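4.2 How the small funds chose what to hold

We now turn to the part of the study we enjoyed most. Section 4.1 set out the returns of the sample as a whole, and readers who skipped it can carry on from here with one fact in hand: the spread between the best and worst funds was far wider than the spread between the years. A fund's own choices mattered more than the year it happened to start in. We wanted to know which choices.

The sample for this section is the 114 funds that kept full notes of their buying meetings. All of them put money into young firms that make physical things, such as farm tools, packing lines, sensors and warehouse machines. Between them they left us 1582 written decisions, each one a yes, a no or a "come back later". Reading them was a delight. People who run small funds write plainly when they think only their partners will read it, and many of the notes argue with each other in the margins for months.

Our first pass sorted the decisions by the reason given. We had expected price to come first. It came third, behind trust in the founders and something we ended up calling "nearness", meaning how easily the fund's people could get to the firm and spend a day there. Kushnir found the same pull in his earlier work on farm lenders, though he used driving time and we used the number of visits logged before the first cheque. The two measures agree very well, and we were thrilled to see it, given how different the two groups of lenders are.
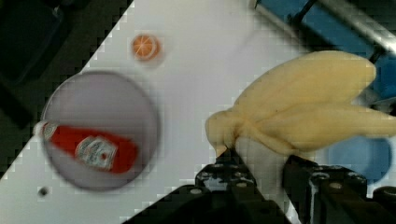

Figure 6. Plush bananas held between the two fingers of a gripper.

Nearness has a cost that the notes rarely mention. A fund that only buys what it can visit ends up with firms that share the same customers, the same port and often the same bank. When the bank tightens, they all feel it together. We measured this by asking how many firms in each fund sold to the same three largest buyers. In the nearest third of the funds the overlap was high, and those funds had the roughest bad years by a good margin. They also had the best good years. The averages come out close to equal, and this is why studies that look only at average return (ours included, in its first draft) miss the whole story.

The case of Vadalus shows the pattern well. Vadalus is a mid-sized fund that bought into 35 firms over its life, nearly all of them within a day's return trip of its office. Its partners knew the shop floors by heart. Their notes on Biltevico, a maker of grain cleaning gear, run to more pages than some of the other funds wrote in total, and they caught a problem with unpaid invoices two quarters before it reached the accounts. That saved the holding. But when freight costs jumped, most of the portfolio was squeezed in the same month, February, and the fund had no spare cash to help more than a handful of them. One partner wrote, "We know everything about each of them and forgot to look at all of them."

Chornovol took the other road. Its partners set a rule early on that no more than a quarter of their money could sit in one region, and they kept to it even when it hurt. They lost sight of a few firms as a result. The notes on two of the distant holdings go quiet for almost a year, and both were later written down. Even so, Chornovol never had to sell a good firm in a hurry, and in our data the forced sale of a good firm is the single most costly event a small fund can go through.

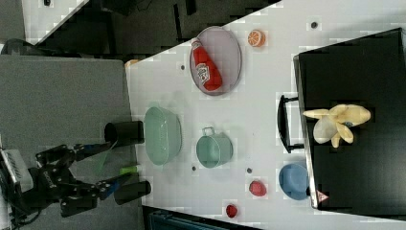
We tested whether size could explain the difference. Larger funds can afford travel, local staff and outside advisers, so they might be expected to spread their money further with less harm. The effect is there, but it is small. Once a fund has enough people to visit each firm twice a year, extra staff add very little. What does help, and helps a great deal, is a reserve. Funds that held back part of their money for second and third cheques did better in both groups, near and far. The gain was largest in the near group, where trouble tends to reach everyone at once.

How large should the reserve be? Our data can't give one answer, and we are wary of anyone who offers one. We can say that the funds with no reserve at all did worst on nearly every measure, and that the gain flattens out past a third of committed money. Skoryk has suggested to us that the timing of the reserve may matter more than its size, and that a fund which frees up cash in its fourth year is better placed than one which sets it aside on day one and lets it sit. We think this is a wonderful idea and we would love to see it tested with better cash records than ours.

Some limits should be kept in mind. The funds that kept full notes are likely to be the more careful ones, so our results may flatter the whole field. We had to read the reasons as written, and a partner who disliked a founder might well have written "price" to be polite. Two readers coded each decision separately. They disagreed on 300 of them at first, mostly between "trust" and "nearness", and those were settled by a third reader who hadn't seen either earlier code. Dropping the 300 from the sample leaves the order of the top three reasons unchanged.

We also checked for the pull of a single case. Indlow, the oldest fund in the group, wrote far longer notes than anyone else and could have tilted the coding toward its own way of talking. Leaving it out moves the overlap measure slightly and the return measures hardly at all.

The next section takes up the "come back later" group. These decisions are easy to pass over, as no money moved, but they turned out to hold some of the richest material we have. More than half of the firms told to come back did so, and the terms they were offered the second time tell us a lot about how a fund's labour and attention are spent between one cheque and the next.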